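Home | Forums | Sheds, Garages & Lofts | New posts | Search | Log in

One grey bin for all the odds and ends - keep or split up? 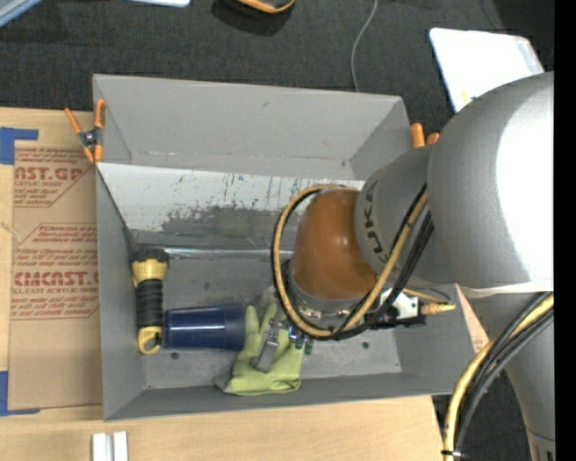
mossgate70
Right so I've been at the garage since Thursday and I'm down to the last bin. Big grey one, lives on the table by the door. Torch, plastic cup, work glove, that sort of thing, stuff that never had a home. Other half says tip the lot out and give everything its own place. I say a bin is a place. Who's right

Also the sloping bit inside is scraped to bits and the floor's all scuffed. Worth cleaning up or just leave it?

kettle_on
A bin is not a place. It's where things go so you can buy them again. We had 2 of those and I found four tape measures in one.

Getachew Kahsay
Disagree with kettle. One catch-all is fine if it's shallow enough to see the floor of it. Trouble starts when you get layers. If you can see the torch without moving anything then you're alright, leave it be.

mossgate70
can see the torch yes. Yellow and black one, stood up the side by the wall. Well, lying up the side

kettle_on
Torch should be on a hook by the door. It's got a loop on the end hasn't it?? Use the loop. Power goes at 2 in the morning you do not want to be rummaging in a bin

plumbline
+1 hook for torch. Mine hangs off a nail by the meter, been there years. Never once had to look for it.

Demetrius Doucet
What's the cup for? If it's for screws and bits stand it up, put it in a corner and it's earning its keep. If it's just a cup it wants to go back to the kitchen. I use old plastic cups for wall plugs, one size per cup, work brilliantly until you knock one over.

mossgate70
Just a cup I think. Dark blue. Came from a picnic set, the rest of it went to the charity shop in September so that's typical

plumbline
Keep it for brushes then

Oddsson_fan
Throw the bin out and get a Granamen drawer unit. 30 quid, done in an afternoon. Everything labelled.

Getachew Kahsay
30 quid for drawers to hold a torch a cup and a glove, come on

Oddsson_fan
he said odds and ends, I assumed there was more of it!! Still stand by the drawers. Bins are lazy

kettle_on
Not lazy, just wrong for small stuff. Fine for footballs.

Demetrius Doucet
On the scrapes - leave them. Had a tub just as bad and spent an evening on it with cream cleaner, came up duller than before and the scratches showed more. Wipe it with washing up liquid, dry it, chuck an offcut of carpet in the bottom. Stops things sliding about aswell.

plumbline
Don't do carpet, holds the damp. I did that with a tool box and everything went orange. Rubber matting off the roll, Merkton do it or anywhere really.

Demetrius Doucet
depends on your garage. Mine's dry. Fair point if it isnt

mossgate70
Bit damp at the back, fine by the door. Matting then. There's a couple of small holes in the floor of it as well, should I plug those?

plumbline
No, leave them clear

wrenandrook
Late question but where is the other glove? Only one in there. Peg them together as a pair soon as you find it or you'll be at this again next year. I've got a whole carrier bag of lefts.

mossgate70
No idea where the other is. Lime green so you'd think it would turn up. Haven't done the 200 litres of compost bags yet so maybe under there

kettle_on
It'll be in a coat pocket

mossgate70
ok so far - hook for torch, cup for brushes, matting, find glove. Bin stays. Will tell the other half it was unanimous

Oddsson_fan
it was not

Reply | Page 1 of 2 | Next | Back to Sheds, Garages & Lofts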